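Search this site Enter keywords Go

Open shed day at Hukcombe: two arms and a tea tray

5th September
By the Willska blog

I'd been meaning to get out to the Hukcombe shared workshop since last November, and what got me moving was hearing they had a home-built robot project going. It's called Pesora, it lives on a bench up the back past the wood lathes, and it's meant to lay a table one day. Yes please!

Parking was a pain (I ended up behind an old Saab with its bonnet up, and walked the rest). Entry was a gold coin, and there was a sausage sizzle going by the roller door, so I was in a good mood before I'd seen a single motor.

The people building Pesora are all hobbyists, and they'd set themselves a budget of 100 dollars a month, which they cheerfully admitted they'd blown twice. Most of the plastic parts come off the workshop's own printers. One bracket took seven goes to get right, and they've kept all the duds in an ice cream tub for visitors to paw through. I loved that tub. You can see the cracks moving to a different spot each time!

The job they're working on is kids' picnic gear, which is light and cheap and doesn't mind being dropped. The camera sits down at the gripper, so you get the arm's own view of the bench, and it's a funny way to look at a plate and spoon.

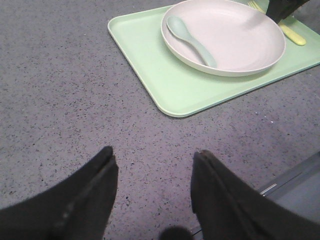

Pesora's view of the tray, fingers open. The yellow fork is over on the right.

I asked heaps of questions, mostly silly ones. Forks are harder than spoons, apparently, and pale colours on a pale plate give the software grief under the workshop lights. They've been fiddling with the finger pads for five weeks and still aren't happy with the grip. One of them wants to try bits of bicycle tube next, another is dead against it, and I got to hear both sides at some length.

I stayed 2 hours and bought a wonky birdhouse from the woodies on the way out. If you go to the next one, wear closed shoes, bring coins, and get there before lunch, as the bench gets pretty crowded after that.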